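**Ticket: right arm grabs the globe too early, episodes get rejected by the checker**

Status: open, then closed, then open again (see the bottom)
Queue: Skidley collection, tabletop tasks

Okay, starting this one fresh because the old thread got mixed up with the curtain-glare thing and I couldn't find my own notes in it anymore.

**What's going wrong**

We're recording the "move the globe" task, teleoperated, with the cluttered table. Target for this batch is 500 good episodes. Dredino (our checker, for anyone new reading this) keeps throwing episodes out with `grasp_before_start`. It thinks the gripper was already closed on the object when the episode began, and a policy trained on that would learn that globes just come pre-grabbed. Fair enough, I don't want that either!

The annoying bit is that I know I'm starting with the gripper open. I say "open" out loud before I hit the pedal, like a crazy person. So either my timing is off, or the timestamps are, or Dredino is wrong about what "closed" means on something that big and round.

**How to reproduce**

1. Set the table with the clutter set and the globe, right arm parked.
2. Wait for the green light on the arm.
3. Press the pedal, count one, drive the arm in, grab the globe, slide it, let go, park.
4. Run Dredino on the session folder.

It doesn't happen every time, which is what makes it so much fun. First session I ran with this in mind, I got 40 episodes and 7 were rejected. All 7 had the same code. None of the snack jar or bottle episodes from the same table got flagged, and those use the same arm, same pedal, same me.

**Things I tried, in the order I tried them**

*Swapped the pedal.* I was really hoping for this one, it's a two-minute fix. No change.

*Restarted the recorder between every episode.* No change, and it made the whole session crawl. I gave up partway through and went back to restarting per session.

*Started the arm from farther away.* This one helped a bit, I think? Fewer rejections in the next run, but then I had a bunch of episodes where most of the clip is the arm traveling through nothing, and those get trimmed by the preprocessing anyway. So I'd be fixing one thing and feeding the trimmer. Rolled it back.

*Looked at the gripper width log.* Finally something. On the bottle, the fingers close down a long way before they touch, so the width drops from wide to narrow and there's a nice clear step in the plot. On the globe the fingers stay close to fully open for the whole grab. There's a step, but it's tiny. If you squint at it next to the noise you could miss it.

I pulled the chest cam view from one of the flagged episodes and lined it up with the width log by hand.

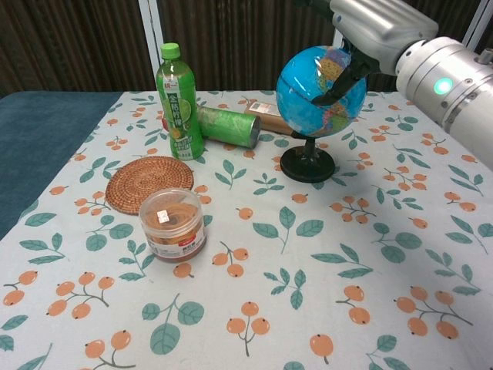
*Chest cam, globe task, fingers on the sphere at upper right. Clutter set at the back of the table.*

So in that view the fingers are on the ball, no argument. What I wanted to know was when Dredino thought they got there. I went back through the width log for the same episode and its "closed" flag is set on the very first sample, a good while before the contact I can see on video. The fingers are open on that first sample. The video says open, I say open (out loud, as mentioned), and the flag says closed.

Which had me digging in the config, and I found that the threshold for "closed" is set per object, as a fraction of the object's width from the object sheet. The globe row in the sheet had the width of the *whole thing standing up*, base to top. Somebody typed the height in the width column. Pretty sure it was me, back in April, when we added the globe and the woven coaster on the same afternoon.

With that number in there, Dredino believes the globe is wider than the gripper can open. So any normal open position near the top of the range counts as "already holding it." The only reason most episodes passed is that the parked opening wobbles a little from run to run, and most of the time it landed just on the good side of the line. That also explains why starting from farther away seemed to help. It probably didn't, I just got a luckier run.

**Fix**

Measured the globe again at the height where we grab it, off to the side and up from the middle, and put that in the sheet. It matters where you measure! The fingers go on high, where the ball is already narrower, and if I'd used the fattest part it still would have been too close to the limit for comfort.

Then I reran the checker over everything we already had for this task. That was 870 episodes counting the older ones from before the clutter set got changed. The `grasp_before_start` rejections on the globe all cleared. I watched a handful of the rescued ones start to finish and they look fine to me: open at the start, approach, grab, slide, release, park.

Closed the ticket. Had a coffee. Felt good.

**Reopened, Sunday**

Well. Rerunning with the right width shook something else loose, and I'd rather keep it here than open a second ticket with half the story in it.

A few of the older globe episodes are now failing with `no_release`. Before, the check never got that far on those, since they were tossed out at the first step. I watched them, and in each one the arm does let go, but only barely — the fingers open a hair, the ball is free, and the arm backs out along the surface. On video it's a release. In the log it's a bump you'd need a magnifying glass for.

I think these are my early ones, from when I was scared of tipping the globe over and drove everything like it was made of eggshells. The newer ones have a nice big open at the end.

What I'm planning to do:

- [x] Correct the globe width in the object sheet
- [x] Rerun Dredino on the full task folder
- [x] Go through the other rows in the sheet for swapped height and width (the tubes were worth checking, they lie on their sides on our table, so "height" could mean anything; both turned out right)
- [ ] Tag the shy releases as `weak_release` instead of dropping them, and leave them out of the training split for now
- [ ] Record replacements so the batch still gets to 500
- [ ] Add a warning in Dredino when an object's width is bigger than the gripper's max opening. It should never have accepted that number in the first place

**Question for whoever looks after the Bivik side**

Does Bivik read the object sheet directly, or does it keep its own copy? When I exported yesterday's session the episode metadata still had the old globe width in it, even though the sheet was already fixed. If it keeps a copy, I need to know how to refresh it, and whether the exports we already handed over to the Kongkaew people need to go out again. The trajectories themselves aren't affected, it's only the one metadata field, but they do filter on it, so they may be missing globe episodes without knowing.

**Notes for anyone recording this task in the meantime**

Open the gripper all the way before the pedal and all the way again after you let go. Wide, like you mean it. Hold it there for a full second before you park.

Please keep moving the clutter between episodes too. I went through the last session quickly and I'd left the jar sitting on the edge of the coaster for a long stretch of it, and I'd like the policy to see more than one version of that table. Same goes for the globe: turn it, so it isn't always the same colors facing the camera.

And if you add a new object to the sheet, measure it where the fingers go. I've put a note in the column header now. It says WIDTH AT GRASP, in capitals, mostly for me.

Leaving this open until I hear back about the exports. I'll tag the weak ones tonight and start on the replacements after that.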